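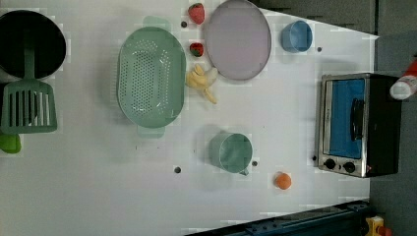
La mesa blanca, con el escurridor verde menta y las fresas de juguete.

Llevaba desde mayo diciendo que este fin de semana sí, que este fin de semana ordenaba la cocinita de los niños, y ya veis en qué mes estamos. Pues hoy por fin la he vaciado entera encima de la mesa. Entera de verdad, cajón por cajón, y también la bolsa de tela que colgaba detrás de la puerta y que yo juraba que estaba vacía (no lo estaba, había media merienda de peluches ahí dentro).

Lo primero que os digo es que en esta casa la frontera entre la cocina de jugar y la cocina de verdad se perdió hace tiempo. El escurridor ovalado, por ejemplo. Lo compré en Manier para lavar uvas y lo usé dos veces, creo. Después pasó a ser barco, luego cuna de una muñeca y últimamente sirve para «colar la sopa», una sopa que se hace con bloques y calcetines. Me encanta ese verde, por cierto, y me da un poco de rabia que no esté en mi armario, pero a ver quién se lo quita ahora.

Con la espátula verde claro, la de ranuras largas, pasa algo parecido. Va siempre con la olla negra grande, son inseparables. Intenté guardarlas en sitios distintos y duraron así una tarde. He decidido que vivan juntas, la una dentro de la otra, y que quien quiera remover algo ya sabe dónde buscar.

Luego está la comida. Las fresas son las favoritas de la pequeña y aparecen por toda la casa: debajo del sofá, en el bolsillo de mi abrigo, una vez dentro de la lavadora. El plátano es mi preferido, con esas tiras que se abren como si lo estuvieras pelando. Creo que vino en una caja de Betik, de una tienda de la calle Szilágyi donde entré a por pilas y salí con una bolsa llena, como siempre. La caja se rompió enseguida y las frutas llevan desde entonces sin domicilio fijo.

Mi sistema nuevo (a ver lo que dura) es bastante sencillo. Compré 4 cestas bajas, de las que caben en la balda de abajo, y las repartí así: frutas y verduras en una, platos y vasos en otra, utensilios en la tercera, y en la última todo lo que no sé qué es. La última se llenó la primera, claro. El plato lila y el vaso azul han ido a la segunda, y ahí me entretuve un buen rato buscando los compañeros del vaso, que antes eran más. Sospecho del arenero del parque.

Quise poner etiquetas con dibujos, en plan bonito, y me puse a recortar cartulina. Lo dejé a la segunda – me salió una fresa que parecía un corazón con barba – y acabé pegando unas pegatinas que tenía por el cajón. Quedan torcidas, pero se entienden.

La olla no cabe en ninguna cesta, así que se queda encima del mueble. Y al hornito tostador le estoy buscando sitio todavía, porque abulta lo suyo y en la balda tapa todo lo demás. Si alguien ha resuelto esto en una habitación pequeña, que me lo cuente en los comentarios, por favor, ¡que acepto cualquier idea!

También he apartado una bolsa para regalar, con piezas repetidas y un juego de té de Plornach al que ya no le hacía caso ninguno de los dos. Mañana la bajo al coche antes de que alguien la abra y descubra que el juego de té era, de repente, lo más importante del mundo.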